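# Sorting small things into divided boxes: your questions

**What sort of box should I use?**
Any with slot-together dividers! Thin panels with little notches are my favourite, as you can lift them out and change the layout.

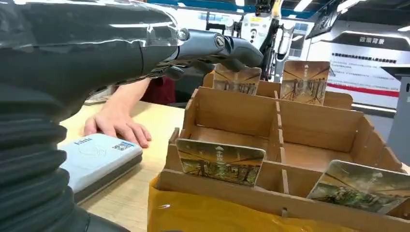

Wooden ones cost a bit more, but a cardboard one kept me happy for 10 months.

**Do I need a big table?**
Not at all. A box, a clear patch beside it and your list on paper will do.

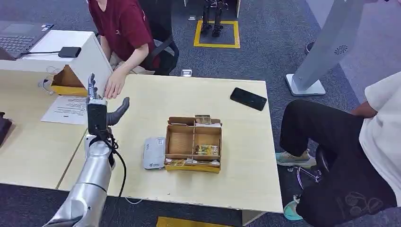
Give the widest compartment to awkward packets, and keep cards for the back, where they can stand up.

**Cards flat or upright?**
Upright, every time! You can flick through 50 of them in no time.
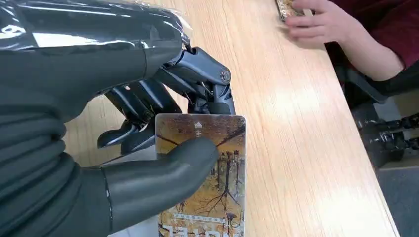 *A card held on its short edge*

**How often should I re-sort?**
I do mine every July (with tea, and far too much excitement). Smaller boxes can wait longer. 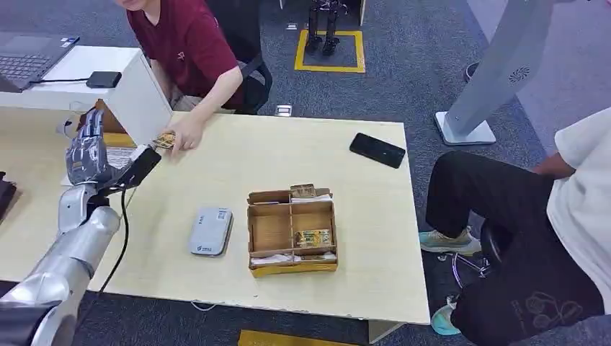

Korkor Akpalu writes: I re-sort whenever a compartment gets too tight for my fingers, and I label the dividers in pencil so I can change my mind.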